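Rellport Two-Arm Teaching Kit
Part no. 944

The Rellport kit is for teaching a pair of robot arms a task by doing the task yourself. An operator holds two leader handles, the arms on the work side copy the motion, and the controller saves everything as a demonstration. No code is written during teaching. The kit is sold to labs and small automation shops that need recordings of cloth handling, sorting and other work that is hard to script.

Two ways to teach

Remote mode: The operator sits or stands at the leader stand and drives both arms through the handles. Each handle has a trigger for the gripper and a thumb button that pauses the recording. The arms hold position while paused, so the operator can put the handles down and pick them up again in a more comfortable pose.

Hand-guide mode: The operator stands next to the arms and moves them directly. Joint resistance drops when the guide switch is held and comes back when it is released. Most customers use this mode for start poses and for short motions near the edge of the reach, then go back to remote mode for the full task.

Both modes write the same file type, and a single demonstration can contain both.

Working with clothing

Clothing is the most common job for this kit. A shirt or a pair of shorts never lands the same way twice, and the two arms have to agree on tension while they spread it. Narrow fingers are the better choice for corners and hems. The teaching surface does not have to be a bench – a bed, a sofa or a carpeted floor will do, as long as both arms can reach the middle of it.
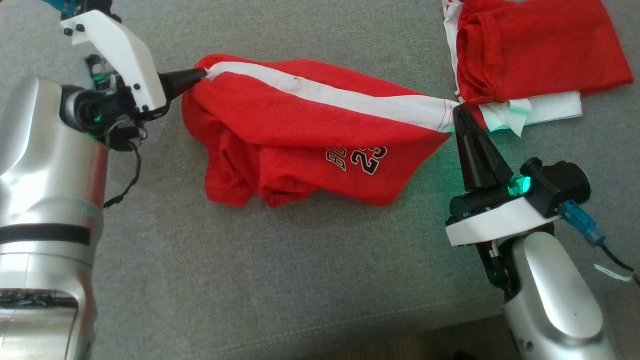 Force feedback on the handles is set separately for left and right. Start at the low setting. At the high setting new operators tend to fight the handles and the recordings come out jerky. Feedback can be turned off entirely for light fabrics, where there is very little to feel anyway.

Recording

The controller records joint positions, gripper opening, trigger state and all connected cameras on one clock. The standard kit has 3 camera inputs: one overhead and one for each wrist. Samples are taken at 100 per second for the joints. Camera rate depends on the camera.

Each demonstration gets a name, an operator tag and a keep or discard mark. The mark can be changed later from the Jenico viewer, which is included. Discarded takes stay on the drive until they are cleared by hand.
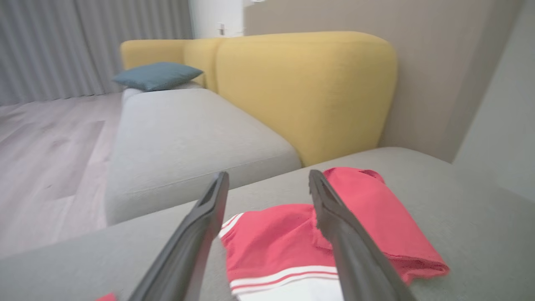

Wrist views are worth checking before a long session. Open the live view, close both grippers, and confirm that the fingertips are visible through the whole stroke. If a cable crosses the view, reroute it and tape it down before recording. Camera angle should stay fixed for the full set, so tighten the mount screws and note the angle on the setup sheet.

What is in the box

Leader stand with left and right handles
Controller with power supply
Hudec wrist camera mounts, one pair
Overhead camera clamp
Foot pedal, start and stop
Cable set
Setup sheet and printed quick guide

Arms, grippers and cameras are not included. Adapter plates are ordered separately by arm model. Send us the flange drawing if your model is not on the list.

Setup notes

Clamp the leader stand so that the operator has a clear line of sight to the work. Keep the stop button within reach of the operator's seat, and keep other people outside the reach of the arms in remote mode. Run the zero routine after every power cycle.

Firmware from March or later is needed for the Flolemex export plug-in. Older controllers can be updated over USB.

Warranty and support

Handles and controller are covered for 6 months. Trigger springs are a wear part and can be replaced with a hex key. For adapter plates, spare parts and training sessions, contact Satish Dixit in product support. Phone support is closed on Tuesday mornings.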